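About Prakik

Prakik is a small drawing school in Zetitz, and we love what we do! We started with 13 students and one long evening class, and these days about 700 people come through our courses in a year. Some have drawn since they could hold a crayon. Plenty more haven't picked up a pencil since grade school, and they're very welcome too.

We teach drawing from life – faces, plants, old bikes, the rooftops along Ostermann Street when the weather lets us out. Every beginner course runs for 5 weeks, and you can join with no experience at all. Paper and pencils are included in the fee, so just bring yourself (and maybe an old shirt if you've signed up for charcoal).

Each June we hang the student show in our front hall. Last time we put up 408 drawings and ran out of wall, so the ink studies went up the stairwell, where they looked so good that we're doing it again.

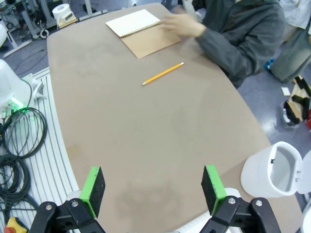 Evening classes fill up first, so sign up early if that's the only time you can make it. Morning groups are smaller and a bit quieter, and people tend to stay on for coffee afterward – we're always happy when they do. You'll find us on the second floor of the old Reteck building, with the entrance on the courtyard side. Come by during open hours and have a look around!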